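Weekend counter help wanted, Kadska Bakery, Futatdale

Hi! I'm looking for one more person to join me behind the counter on weekend mornings, starting in November. We're on Nikley Street, next to the shoe repair place, and if you've ever stood in our line on a holiday weekend you already know why I need you.

You'd be serving customers, boxing up orders, making coffee (I'll teach you, the machine is moody) and wiping down at the end. Shifts start at 6:30 a.m. and run 8 hours with a paid lunch. You need to be okay lifting 40-pound flour bags now and then. 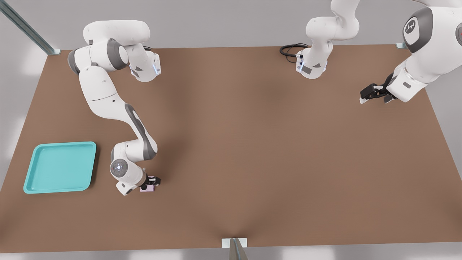 Pay is by the hour, tips are split evenly, and you take home whatever bread is left, which in my house means a lot of French toast! No bakery experience needed. I'd love someone who speaks a little Spanish, but it's not a must.

To apply, drop off a note with 2 references at the shop or at our stall in Esteban Market, any time before noon. Tell me when you can start and what your favorite pastry is. I read every single one.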